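Automation in Practice, Unit 4: notes to go with the visit to Goicoechea

Read these before the seminar. Your write-up (400 words) is due at the end of January.

The open day ran from 2 pm. Lorraine Bickerstaff gave the welcome talk and then handed us over to the chip-sorting demonstration, which the programme calls "everyday handling, solved". Please put a question mark after that in your notes. I have been taking students to events like this for long enough to be wary of the word "solved".

The task is to pick up poker chips and put them in a plastic tray. A child can do it. It is still a fair test, as the chips are thin, they sit tightly on one another, and the grooves in the tray leave little room for error. It is also a very tidy test. The table is white and the chips are dark, and the stacks stand well apart. Ask yourself how much of the success belongs to the arm and how much to whoever laid out the table.

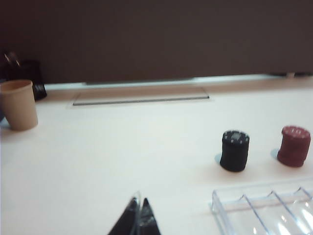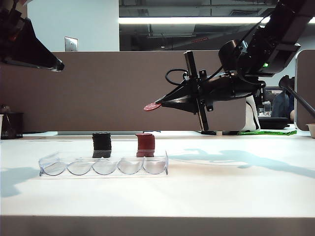 Fig. 1 and Fig. 2. The chip-sorting table at Goicoechea. First, from the gripper, with the black and red stacks and the empty tray; second, from a fixed camera, with a red chip held at the gripper's tip.

The handout from the day claims 508 chips placed "in testing". It doesn't say how many were tried. A count of successes with no count of attempts tells you next to nothing, and I will take marks off anyone who repeats it without comment. When I asked, I was told the full results would be sent on. They have not arrived.

Compare the Velidley paper from week two, where 50 trials were run and the failures were listed one by one. It makes duller reading and I trust it a good deal more.

For the seminar, come ready to talk about:
- what would count as a failed placement, and who decides
- what you would change on the table to make the job harder
- whether the Botska gripper we read about would cope with worn or sticky chips
- what a buyer would still need to know after watching for 30 minutes

Bring your own notes from the day, however rough.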